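The Line at Stosa

Apinya Thepsuriya had worked in the translation office for 32 years, and she had never before been asked to translate a border. The paper came on Thursday from the ministry in Zala. It said that the river villages, Stosa among them, had voted to join Tundum, and that Zala did not accept the vote.

"Put it in their language," said the deputy minister. "Make it polite, but not too polite."

She read the second page. In Stosa 951 people had voted. She was born there, and she knew that the village did not have so many people, even if one counted the babies and the old men at the ferry.

She wrote the first sentence four times. In her mother's language there was no good word for "recognize." There was a word for seeing a face again after a long time, and there was a word for signing a debt. She had to choose one of the two.
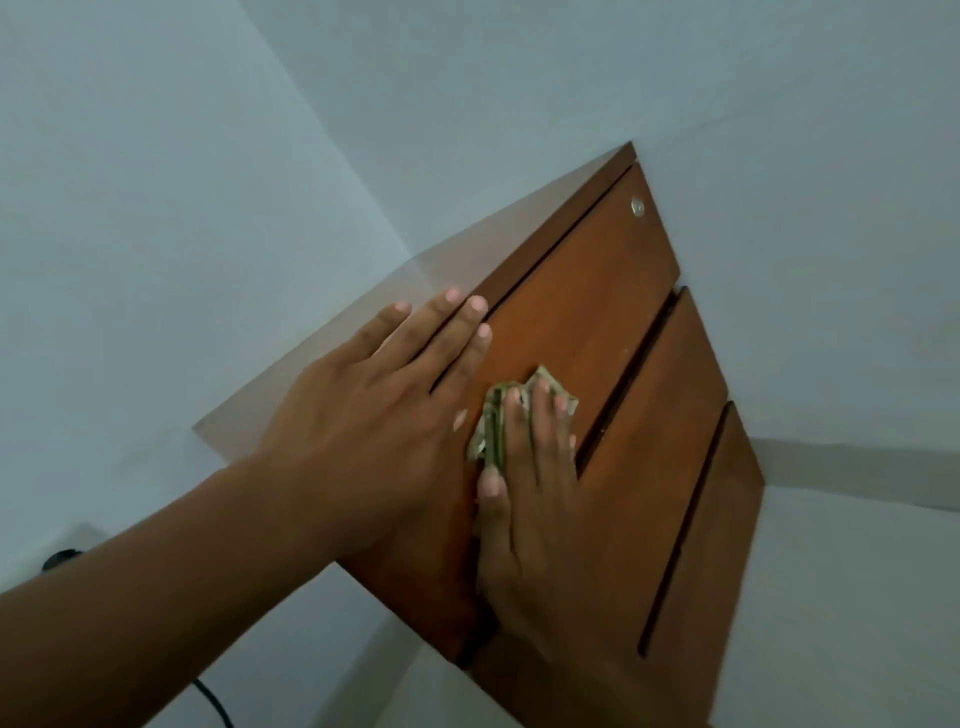

Page last changed: Thursday, 4:32 p.m.

At six o'clock the telephone rang. It was MacAulay, the foreign observer, who spoke slowly because the line was bad.

"They closed the bridge," he said. "Soldiers on both sides. Your uncle is selling them tea."

"On which side?"

"He walks."

She laughed, and then she was afraid for him. She asked if the soldiers were young. MacAulay said they were very young, and that one of them had asked him what country he was standing in.

After the call she took her pen and used the word for seeing a face again. The deputy minister could not read it. He looked at the length of the page, signed at the bottom and gave it to the driver, who was already wearing his coat.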